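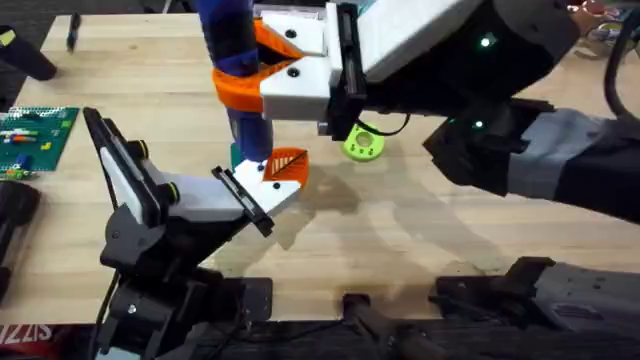
Plan de travail en lames de bois clair, avec quelques taches sombres en surface.

Rernon : fiches d'entretien d'ateliers partagés

Présentation

Rernon rassemble 2175 fiches d'entretien saisies dans les ateliers partagés de Wesley et de Roltgate. Chaque fiche correspond à une intervention sur un établi, un meuble de rangement ou un petit outil à main ou électrique : ponçage, huilage, resserrage, remplacement d'une pièce, mise au rebut. Les fiches ont été rédigées en français, sur papier puis dans un tableur, et transcrites sans correction de style.

Version publiée le 21 mai 2019.

Contenu de l'archive

fiches.csv : une ligne par intervention
lexique.csv : 900 termes relevés dans les fiches, avec leurs variantes
ateliers.csv : code et nom de chaque atelier
LISEZMOI.txt : le présent document

Les fichiers sont encodés en UTF-8, séparateur point-virgule. Les sauts de ligne à l'intérieur d'un champ sont remplacés par une barre verticale.

Champs de fiches.csv

id : identifiant unique
atelier : code renvoyant à ateliers.csv
objet : désignation telle qu'elle figure sur la fiche
categorie : établi, rangement, outil à main, outil électrique
operation : texte libre
produit : huile, cire, colle ou autre, vide si sans objet
duree_min : durée en minutes, souvent arrondie au quart d'heure 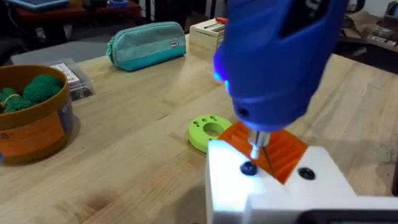
Le champ « objet » n'est pas normalisé. Un même outil peut apparaître sous « visseuse », « tournevis électrique » ou « dévisseuse ». Le lexique propose une forme de regroupement pour chaque terme, à utiliser de préférence pour les comptages. Les abréviations propres à Roltgate (« vis. », « étb. ») y figurent aussi.

Limites connues

52 fiches n'ont pas de durée. 9 autres portent un code d'atelier illisible, noté XX. Les interventions de juillet sont sous-représentées, les deux ateliers fermant une partie du mois. Les marques de produits ont été retirées du champ « produit », mais il peut en rester dans le texte libre.

Conversion

Le script ratanaporn.py, distribué séparément, convertit fiches.csv en JSON. Il échoue si le fichier a été réenregistré avec des virgules comme séparateur.

Licence

CC BY 4.0. Citer « Rernon, fiches d'entretien d'ateliers partagés » et indiquer la date de version.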